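The Box on the Table

Aicha Benkirane clears her dining table every August. She puts one box in the middle, and whatever has piled up since spring goes in it or goes away.
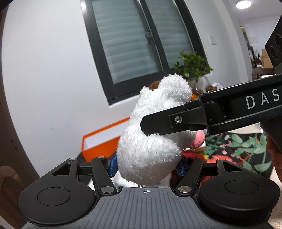

A white plush toy with a pink snout.

Toys come first at her place. She once owned 112 and now keeps the ones that still get picked up.
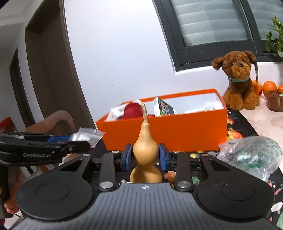 Benkirane buys her boxes at Tratlow, and she likes one she can see into. Her current one is orange with a white interior, and it stays open on the table until she finishes. Dried gourds never go in, as the stems snap.

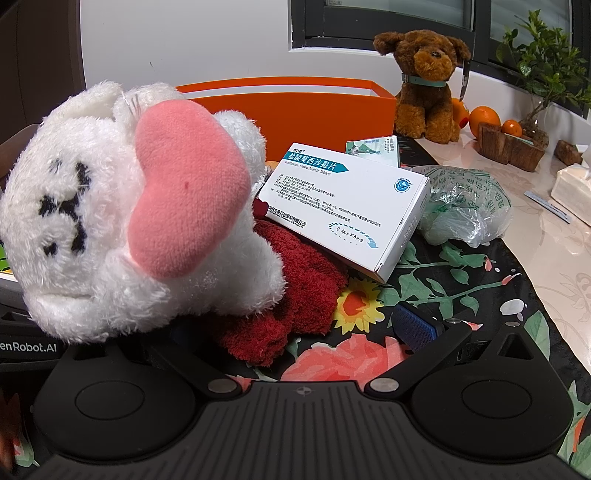
Medicine should be sorted on its own, according to Ekene Oyewole, who wants every carton's date read before it goes back on a shelf. Benkirane does hers at 7 in the morning, when the light is good.

Small things take longest. Cotton swabs go in a zipper bag.

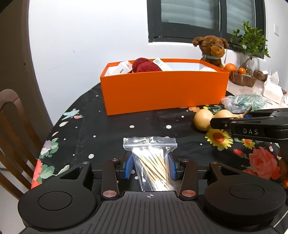
Pins and buttons get bags too, 2 sizes only. She writes on them with a marker and puts the flat ones at the side of the box. The tablecloth stays on throughout and gets shaken out on the porch afterward.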